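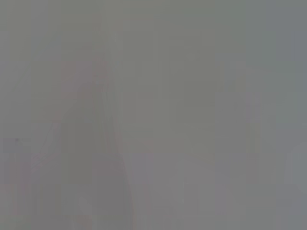 3.2 桌面布置与洒液后的收拾顺序

这一节写得比较赶,先交代布置,统计放在3.3。

桌子是白色哑光台面,靠着浅灰色的墙。选白色台面的理由很简单,浅褐色的液体落上去看得清边界。缺点也有,白杯子放白桌上,轮廓发虚,标注员抱怨过好几回,后来改成先标杯口再标杯身,稍微好一点。台面本身不算匀净,有灰斑和淡淡的条纹,影子又散,判断残留水痕的时候容易看走眼。Mhairi Gourlay复核时把这类误判单独列了一栏,见附录B。

物件固定三类:杯子、布、一件带柄的黑色小器具。杯子放左边,布放中间偏右,小器具跟布挨着。位置每次允许小幅度挪动,不做网格对齐。早先用Tudow的定位垫试过,垫子边缘会兜住液体,洒出来的形状就不自然了,弃用。

一次完整的收拾,从杯子倒下算起,到布放回去为止。总共275次,有效226次。剔除的主要是两种:液体流到桌沿以外的,和布掉到地上的。还有一小部分是起止时刻对不上,补不回来,一并去掉了。

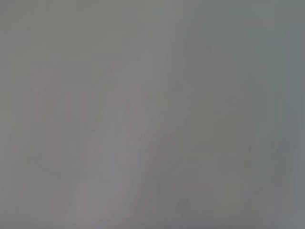

顺序上分三种。先扶杯后擦、先擦后扶杯、擦到一半再扶杯。分类由Lewis Menzies和Greer Haldane各标一遍,不一致的再坐下来商量。商量最久的是第三种,“一半”到底怎么算。最后定的规则是布第一次离开台面之前扶杯,归第三种,之后扶的都归第二种。规则粗,但两个人标出来能对上。

布的叠法比预想的要紧。我们一开始没管,随手一放,结果摊开的布和叠紧的布擦出来完全两个样子。摊开的布吸得快,边角拖着液体走,擦完一圈比原来还大。叠成长条的布接触面小,要来回好几趟,但是扩散少得多。所以从第二批开始统一叠成紧实的长条,斜着放。布选深紫色,绒感的料子,跟台面反差大,折痕也看得出来。洗过之后料子会变硬,吸水反而好一些,这个没有单独做对照,留给以后。
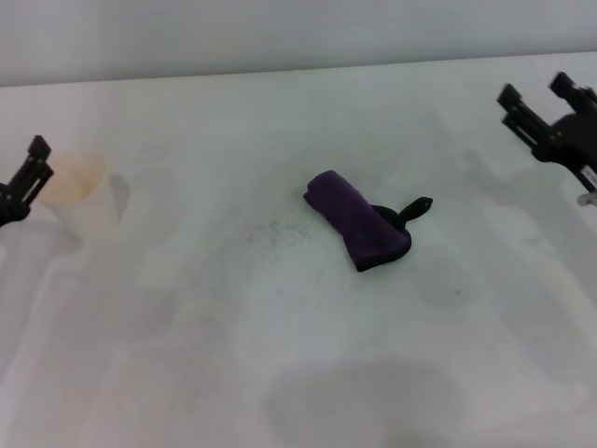

图3 桌面物件。左侧立着杯子,中间偏右为斜放的深紫色布,布的右端压着一件黑色带柄小器具。

小器具为什么要压在布下面?想看收拾的时候会不会先处理遮挡。家里的桌子上很少有单独摆着的抹布,多半跟别的东西叠在一起,勺子、遥控器、半包纸巾。拿布就得先想好旁边那件怎么办。压住的情形下,抽布常常带动小器具,柄会转个方向,有时候直接滑进液体里,等于多一件要擦的东西。这种连带情况在编码表里记为“二次沾污”,共11次。数目不多,可是每次都明显拖长后面的步骤,单独留着分析比并进去合适。

液体的量没有严格控制,杯子里装到差不多的高度就行。审稿人上一轮问过这点。回答是,我们关心的是顺序和布的走向,液量只作为协变量,3.3里有处理。颜色倒是固定的浅褐色,样子接近加奶的咖啡或茶,配方参照Welby那批预实验,Marion Urquhart调的。放久了会结膜,所以每半天重调一次,旧的倒掉。
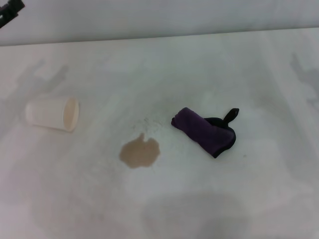 洒开之后的形状很少是圆的。上缘常有几个小鼓包,下半部分宽而钝,像一个没揉好的面团。量面积时按外轮廓算,不扣中间的空隙,零散的飞溅点另记,不并进主体。杯子侧躺时杯口的朝向也记,分朝向液体、背向液体、侧向三种。朝向液体的话,杯里剩下的还可能接着往外淌,先擦就白擦了,这是先扶杯一派的主要道理。但先擦也有先擦的理由,液体离桌沿近的时候等不得。

杯口内侧常留一层米黄色的薄膜,算不算收拾干净,组里意见不一。Fiona Innes主张只看台面,杯子另算。目前按她的来,结束条件只包括三条:台面没有可见液体,杯子立住,布回到右侧区域。布回去以后叠不叠,不做要求,只记状态,叠好、半叠、团成一团。

有一点要说明,前6次用的是另一块浅色布,收拾顺序照样可用,但布的状态看不清,所以凡是涉及布的表格都没有把它们算进来。表2脚注里写得不够清楚,已经改了。

另外Plulteo的台灯在下午会跟窗光混在一起,影子变成两层,靠左那层比较淡。液体边界落在影子里的,标注时一律放大再看一遍,仍然拿不准的记“不确定”,不强行给值。这批的处理办法跟Mackay点位的一致,细节不在重复。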